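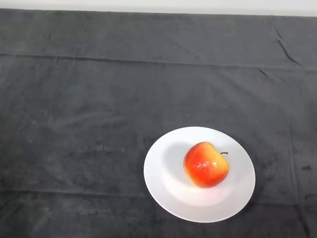

Page last changed: August, 4.15 pm

Dellik sets out its equipment plan for robot-assisted kitchens at Buladum

Two robot arms to be bought first, with a decision on the rest after the first term of use

Dellik, the catering training charity, has agreed a plan for buying and looking after the robot arms it will use at its Buladum teaching kitchen. The plan covers what will be bought, in what order, what will be rented instead, and how much of the money is being held back for repairs, spare parts and staff time. It has been published in full so that other small kitchens and training centres can borrow from it.

The first jobs for the arms are small ones. Picking up an apple from a plate and putting it down again without a bruise is on the list, and so are moving bowls between worktops, loading trays and handing over packed lunches. Each is a job that trainees at Buladum already do many times in a shift, and each asks something slightly different of the equipment. Fruit in particular has had a large say in what Dellik is going to buy. An apple lying on its side offers a gripper a very different shape from one standing upright, a glossy skin can throw bright reflections back at a camera, and a stem pokes out wherever it likes!

Berhanu Hadgu, who leads equipment planning at Dellik, said: "I have bought ovens, mixers and a very large dishwasher, and none of them made me think as hard about an apple as this has. We began by looking at arms and asking what they could lift. That was the wrong end. Once we wrote down the things we wanted picked up, and the plates and cloths they would be sitting on, the shopping list got shorter and a good deal cheaper. I'm thrilled with where we have ended up."

What will be bought

The plan sets out spending in two stages. In the first, Dellik will buy two light arms, each with a soft-fingered gripper and a camera mounted at head height, along with a bench, guarding and a stop button within reach of every working position. Both arms will be the same model. The team did look at buying one light arm and one heavier one, but two of a kind means one set of spares, one training course and one set of instructions on the wall.

The second stage, which depends on how the first goes, would bring the total to five. No order will be placed for the remaining three until the first pair has been through a full term with trainees, and the charity has asked suppliers to quote for the two stages separately.

Grippers are treated as things that wear out. Soft fingers handle fruit well but they split, they stain and they need regular washing, so the plan allows for nine spare sets across the first stage. Cameras, cables and mounting plates are listed on their own lines too. In an early draft these had all been lumped together under "sundries", and by the time they were added up they came to more than the bench.

Plain surfaces, bought in bulk

One of the cheapest lines in the plan is also one of the team's favourites. Dellik will buy plain white plates and dark grey cloths for the practice benches, enough to swap them out whenever they are chipped or marked. A pale plate on a dark cloth gives the camera a clear edge to find, and keeping to the same few items makes it easier to compare one week's attempts with the next. Cloths do crease, of course, and a fold can look rather like an edge. The benches will be left with their creases in, as they would be in a working dining room, and ironing has been left out of the budget altogether – to general relief.

Fruit is a running cost with a line of its own. Apples used for practice will be logged as consumables, bought with the kitchen's weekly order and replaced as they soften. Those still fit to cook with go to the pastry section at the end of the day.

What will be rented

The wheeled base that would let an arm travel between rooms will be rented from Yilma, the hire firm, for eight weeks. The price of a base is close to that of an arm, and the doorways at Buladum are narrow, with a lip at the cold store that may turn out to be a problem. Renting lets the team find out before committing. If the base cannot manage the lip, a ramp will be costed and the question looked at again.

Software and servicing will be handled by Tetulley under a yearly agreement. The agreement lists what is covered, what is charged as extra and how long a visit should take to arrange, and it allows Dellik to keep all of its own recordings and settings if it moves to another provider later on.

People and time

The plan puts aside paid hours for kitchen staff to learn the equipment, clean it and write up what happened on each session. These hours are counted as part of the price of each arm. Earlier plans at the charity had treated training as something that could be fitted in around service, and equipment sat under a cover as a result.

No posts will be lost. The arms will work beside trainees on practice benches during the first stage, and they will not be used in the main service line until staff have agreed that they are ready.

"There is a lovely moment in planning when the numbers stop being a wish list and start describing a room you can picture," said Berhanu Hadgu. "I can see where the benches go now, and where somebody will stand with a cup of tea and a clipboard. I would love other kitchens to take this plan, scribble on it and tell us what we have missed. We have certainly missed something."

Next steps

Quotes for the first stage are being gathered now. The bench and guarding will go in ahead of the arms, so that the electrical work can be checked with the room still clear. A short note on spending against the plan will be added to the Dellik website at the end of the first term, including anything that cost more than expected.

Kitchens, colleges and community cafés that would like a copy of the plan, or the blank budget sheet that goes with it, can ask for one through the Dellik office at Buladum. Visits to the practice benches can be arranged once the first stage is in place.

Notes for editors

Dellik trains people for work in school, hospital and community kitchens.

The equipment plan covers arms, grippers, cameras, benches, guarding, servicing, rented equipment, consumables and staff hours. Building work at Buladum is budgeted separately.

Berhanu Hadgu is available for interview.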